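### 3.2 Materials and Storage Conditions

The study examined how small textile goods hold their color and shape under ordinary storage in shops and homes. Items were drawn from the stock of Crichton, a regional wholesaler, and divided into three groups by outer fabric: short pile, long pile, and flat weave. Each item was given a stock code and an entry in the Stitum register, which recorded the supplier, the fiber content stated on the label, and the shelf on which the item was kept. Bright greens and yellows were included on purpose, as earlier work by Lamont had suggested that these shades fade unevenly. Figure 2 shows a green item of the plush type.

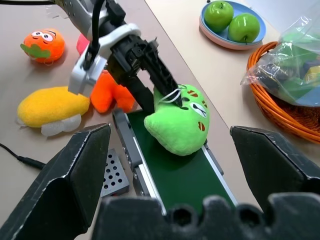 **Figure 2.** Lime-green plush toy with string loop, on a small conveyor belt.

Storage followed the plan set out in Section 3.1. Items in the first group were kept in closed cartons, those in the second on open shelves facing a window, and those in the third in clear bags under ceiling lights. Room humidity was held at 40 percent. Cartons were opened only on reading days, and shelf positions were rotated every 9 days to limit the effect of any one spot near the window. The full trial covered 300 items, all of which had been entered in the register by the end of August. 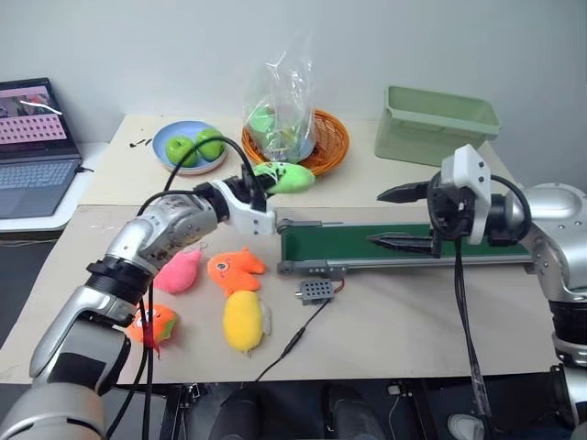

Color readings were taken at the same hour of the morning on each reading day, with the lamp warmed up beforehand. Three readings were made on each item and the middle value was kept. Where the pile lay in more than one direction, it was brushed flat with a soft cloth before the reading. Items with printed or stitched details were read on a plain part of the fabric. Shape was scored by Finlay Lamont using the Zomau scale, with the grades for the long-pile group adjusted as described in Appendix B. Items supplied by Lulletti carried no fiber label and were left out of the analysis by fiber content, although their color readings remain in Table 4.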